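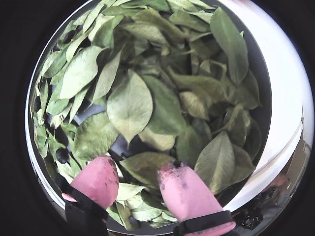

3.2 Leaf material and fill

The leaves came from Hullness in one delivery in May and were kept in paper sacks until use. Stems, split leaves and anything shorter than 40 mm were taken out by hand, which left 2,814 leaves. They were not sorted by color. A heap made only of flat, green leaves settles into layers, and we wanted the mix a kitchen would get when it buys by the sack. Each fill was weighed to 400 g and tipped into the bowl from one side, then left alone. Shaking the bowl closes the gaps, so a fill that had been knocked was tipped out and done again.

3.3 Shallow layer with olives

Small dark items mixed into leaves are a common sorting problem at the packing table. For the shallow condition the leaves were spread in a wide pan and black olives were scattered among them.
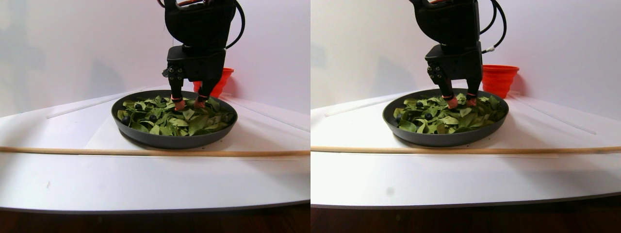

Milovan Georgiev objected, when he read the first draft, that olives roll toward the rim as soon as a pan is carried, and that any layout should be set after the pan is down. We changed the procedure to follow this. Olives were placed last, with the pan already on the table, and were replaced when the skin split.

3.4 Deep heap

In the deep condition an item can sit on top of the pile, rest between leaves standing on edge, or drop into a gap.
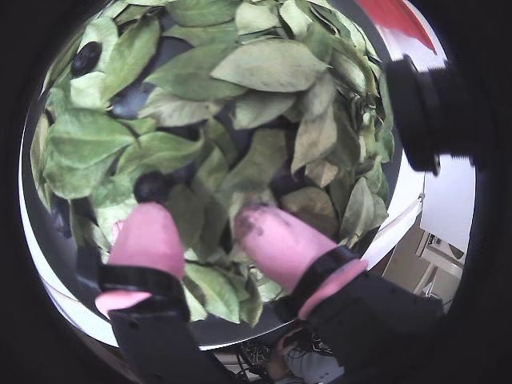 Gaps matter more than depth in our notes. Curled leaves hold each other apart and leave pockets, while flat ones lie over each other and close the surface. We logged 231 fills by the Kodis scheme, which records only whether an item is exposed, partly covered or hidden. Roughly a third had to be logged twice after two readers disagreed on "partly covered." The Grultik scale, which grades cover in ten steps, was tried on a Tuesday and dropped. 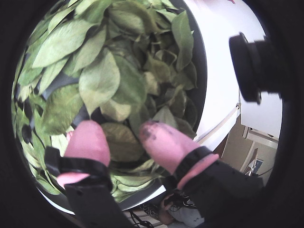
Figure 3. Leaves heaped almost to the rim.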